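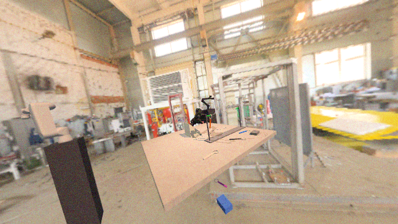 *Pen, screwdriver and other bits on a wooden tabletop*

# Urkel crisis exercise set

Urkel is a boxed exercise for people who have to make defence and security decisions together, or who may have to one day. It comes from Atusard, it runs over a single working day, and we think it's the best thing we've made so far!

The setting is Alemayehu, a made-up coastal state with one big port, a small navy, an undersea cable it badly depends on and two neighbours it doesn't quite trust. Players take the parts of ministers, chiefs of staff, the intelligence assessment team and the foreign ministry. A cable fault is reported on turn one. After that it depends on them (and on you, if you're running it).

What we love about Urkel is how much of it happens away from the map. The arguments over who should ring whom, what to tell parliament, whether to move two ships now or wait for a better report - that's where groups get completely absorbed, and it's the bit they still want to talk about over lunch.

## In the box

- Map of Alemayehu and its waters, folded, cloth-backed
- 310 event cards, sorted by turn and by threat level
- 13 role folders, each with a private brief and a budget sheet
- Facilitator's book, 200 pages, spiral bound so it stays open
- Ship, aircraft and ground unit counters, with a lidded tray
- Pad of blank signal forms
- Turn clock

Pens aren't included. Use plenty, and let the intelligence team have their own.

## How a day goes

Most groups start with role folders and coffee, then play four turns before lunch and three after. Each turn has a reading period, a meeting and a decision. The facilitator draws events, answers questions in the voice of whoever is being asked, and keeps the clock going.

You don't need military experience to play. The role folders explain the jargon as it comes up, and there is a short glossary at the back of each one. Officers and civil servants tend to enjoy being given each other's jobs, so do try swapping them round!

Leave a good hour at the end for talking it through. The facilitator's book has a set of questions for this, grouped by theme: warning and assessment, civilian control, working with allies, public messaging. Pick the ones that fit what your group did and skip the rest.

## Space and numbers

It plays best with every folder in use. Smaller groups can double up, and the book has a chart showing which roles combine well. The defence minister and the finance minister should never be the same person, or you lose half the fun.

You'll want one large table for the map and a second room (or a good corridor) for private talks. Clip the map down if people are going to lean on it.

## What changed in edition 2

Niamh Mac Mathúna rewrote the alliance rules from scratch, and they're so much better. Asking for help now costs you something, and the ally may offer a thing you didn't ask for. The cyber events have moved into the main deck, where they belong. The reserve call-up table is shorter. The old harbour blockade turn has gone, as most groups had settled it by mid-afternoon anyway.

Cards from the first edition have a different back and shouldn't be mixed in. The old map is still fine to use.

## Add-on: Imance

Imance is a second deck for groups who have played Urkel already. It picks up Alemayehu after an election, with a new cabinet, the same chiefs of staff and a defence review that has to be finished before the budget. It's slower and more talky than the main exercise - lots of trade-offs, very few ships - and some of our testers liked it even more. You need the Urkel map and role folders to play it.

## Ordering

Sold direct by Atusard to colleges, departments, research institutes and clubs. Price is per box, with a lower rate for three or more. Replacement signal pads and role folders can be ordered separately. Please say on the form if you'd like the large-print folders, as they're packed in place of the standard ones at no extra charge.

The next facilitator training day is in August. One place is included with every box.

*Page updated 1 January 2020*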